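Patterned or plain fabric for a craft table cover?

glamarche58
Posted 7:42 pm
Redoing the table in the spare room and stuck on what to cover it with. I sew small stuff, mostly pouches and doll clothes. I like a floral on a pale background, ferns and leaves, that sort of thing. My sister says go plain or I'll regret it. 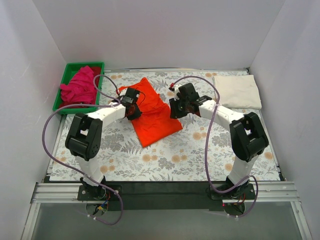
Noémie Marchand
Your sister is right. I had a print on my cutting table for two years and lost pins in it every week. Plain gray canvas now and I can see everything.

hemline_gordon
Disagree. A pale print hides chalk marks and small stains. On plain canvas every drop of tea shows. Pins with big colored heads fix the other problem.

Noémie Marchand
Big heads get in the way under a ruler. I use flat ones or none.

glamarche58
I mostly use clips, so pins aren't a big worry. Snaps and hooks are. They're tiny.

Wing-sze Sin
Put snaps in a dish. I wouldn't pick a cover based on that. What matters more is whether it slides. Cotton on a painted table moves every time you turn the work. I sewed elastic across the corners of mine and it stays put.

glamarche58
How much elastic per corner? My table is 58 inches by 39.

Wing-sze Sin
Eight inches or so, stretched a little. Cut the cover bigger than the top so it folds under. And wash the fabric first. Mine shrank almost two inches in length.

marlene_l
Has anyone tried oilcloth? It wipes clean and you don't need to wash it.

hemline_gordon
Had it. The fold lines never came out and my fabric stuck to it in summer. Fine for painting or glue, not for sewing.

marlene_l
Mine flattened after a week under some books. Maybe yours was a thicker kind.

Noémie Marchand
Still voting plain. If you want flowers, make curtains.

glamarche58
Ha. I think I'll go with the print, prewashed, with the elastic. If I lose too many snaps I'll flip it over, the back is almost plain anyway. Will start cutting this weekend.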